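The Coat on the Back of the Chair

Walk into Toltska on a Friday in June and the first thing you notice is how little anyone there uses the coat hooks. There are 18 of them by the door, handsome ones too, and they hold one umbrella. Everything else lives on the chairs!

I love this. A desk chair is the friendliest piece of furniture in any office, and mesh has only made it better: it breathes, it lets the daylight through, and it will happily hold a jacket, a scarf or a bag of oranges while you go and find coffee.

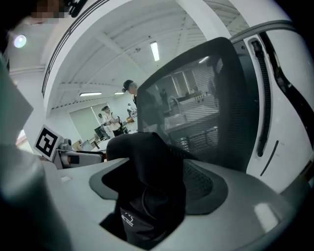 Ingegerd Holmgren, who fitted out the studio, gave up fighting the habit years ago. "I used to draw wardrobes," she told me, laughing. "Then I watched where people put their things when they came in, and it was always the seat." So she spent her money on the chairs instead, and left wide gaps between the tables so that a trailing sleeve wouldn't end up under a wheel (a small thing, but what a difference it makes).

Dimas Harahap, two desks down, keeps a sweater on his all summer for the air conditioning. He has tried the hooks. He lasted a week, and then the sweater was back on the chair, where he could reach it without getting up.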